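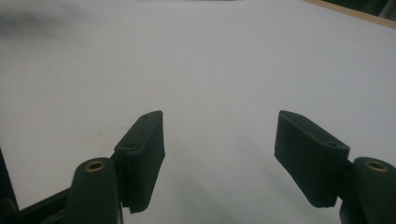
Jaws open, pads and brass inserts uppermost. See items 2.1 to 2.4.

Provcombe Workshop
Hand-held gripper station: pre-use inspection and comments
Date of inspection: 21 August 2019
Inspected by: Tahmineh Kordestani
Second check: Nima Babaei
Station lead: Farzad Kermani

Mark each item Pass, Fail or Pass with comment. A Fail in section 2 or 3 stops work at the station until Farzad or the second checker has signed it off. Comments should say what was found and who is dealing with it. "OK" is not a comment.

Section 1. Table and surroundings

1.1 Work surface clean, flat and free of loose parts before the first task.
Pass.

1.2 Surface does not slide when pushed by hand from the front.
Pass with comment. Moved slightly when leaned on. Grip mat to go under the front corners. Nima.

1.3 Frame rails tight, no sharp ends at hip height.
Pass.

1.4 Hazard tape on the floor complete and stuck down.
Pass with comment. Lifting at one corner. Replace the length, do not patch it over. The Plirnside site had a trip in July from exactly this.

1.5 Walkway to the operator's position at least as wide as the sheet on the door asks for.
Pass.

Section 2. Grippers

2.1 Jaws open fully and close evenly. Work them 8 times with nothing between the pads.
Pass, both tools.

2.2 Pads firmly fixed. Check the small screw holes on the top edge of each pad and make sure no screw head stands proud.
Pass.

2.3 Pad edges and gripping faces. Wear at the lower edge is allowed as long as the pad still meets its partner along its full height.
Pass with comment. Lower edges are uneven on one tool. They still meet. Look at them again at the next inspection, and change the pads as a pair if they have got worse.

2.4 Threaded inserts seated and not turning in the plastic.
Pass. Tested with a fingertip only. Please do not put a driver in them to see if they move, as Shahab found out on the old set.

2.5 Top plate secure, no sharp corners towards the operator's wrist.
Pass with comment. One corner caught on a sleeve during the check. Corner to be filed. Shahab Amini.

2.6 Tool can be put down at once without unwinding anything from the hand.
Pass.
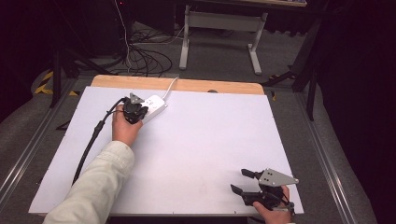

Section 3. Operator and cables

3.1 Sleeves close-fitting or pushed back past the wrist. Rings and watches off.
Pass with comment. Thick sleeves are fine in the cold months if the cuff is snug. Jenő Hajdu has asked for this to be written into the Flinton rules too, so both sites say the same thing.

3.2 Tool cables run away from the jaws and do not cross the area where objects are being handled.
Pass with comment. Cable should leave the tool towards the operator's side and have enough slack for a full reach. Check this with the arm stretched out.

3.3 No tool cable under tension at any point in the task.
Pass.

3.4 Spare cable coiled and kept off the floor.
Fail. Cables were left in a pile on the carpet on the far side of the table. To be coiled, tied and hung up before the next session. Farzad.

3.5 Operator takes a break after 30 minutes of continuous handling.
Pass. Timer now kept at the station.

Section 4. Objects used in tasks
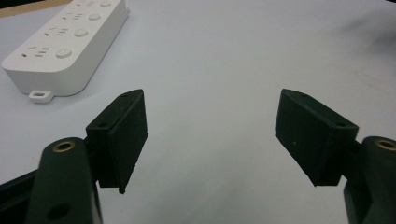 Electrical items used as handling objects cause more questions than anything else on this form, so the rule is set out again. Anything with a mains lead is treated as live until the person doing the check has followed the lead to its plug with their own eyes and found it out of the wall. Switch positions do not count. A power strip with a push button beside each outlet can look safe with every button off and still be connected. Pads must not be pushed into the socket openings, and the strip should be gripped by its side walls. Do not lift it by the slotted tab on the side, which is meant for hanging the strip on a screw. Peixoto's guidance note 19 covers the same ground at more length and a copy is in the folder.

4.1 Lead followed to the plug by the checker before each session.
Pass.

4.2 Housing free of cracks, no rattling when tilted.
Pass.

4.3 Lead not used to pull the object back into reach.
Pass with comment. Seen once during practice. Operator told.

4.4 Objects not in use are stored off the work surface.
Pass.

Follow-up
Item 3.4 to be rechecked by Nima within 3 working days. Items 1.2, 1.4 and 2.5 to be closed before the next full inspection. Completed forms go in the station folder, with a copy to Jenő at Flinton.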